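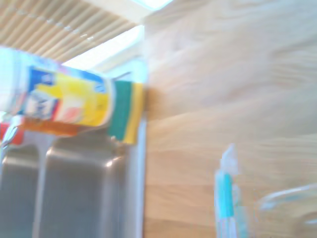 The fault that stopped the Dulach kitchen trials in August was first logged as a gripper problem. The arm, built by Praromov, would reach for an item beside a sink and close its fingers 18 millimeters short. Engineers at Tanasarn, which runs the test kitchens, replaced the finger pads and then the wrist motor. Neither repair helped. The wrist camera's own output was more useful: with the wrist moving, the label on a yellow and blue container smears until no word on it can be read, while window light bleaches one end to white. The two-layer sponge next to it keeps its colors, green and yellow, but its edges drift.

The software had no rule for this. It took each blurred view as a valid position fix and passed it to the motion planner. Of 3401 reaches in the log, 193 ended short – nearly all in daylight, with the wrist still turning.

A short reach is harmless over a countertop. Over a glass bowl it is a safety matter, and the trial was halted after 2 bowls broke.

The patch, named Delliten, scores each view for sharpness and holds the arm still when the score is low. It makes the robot slower. Tanasarn has accepted the delay, but wants the blinds closed until the exposure control is rewritten.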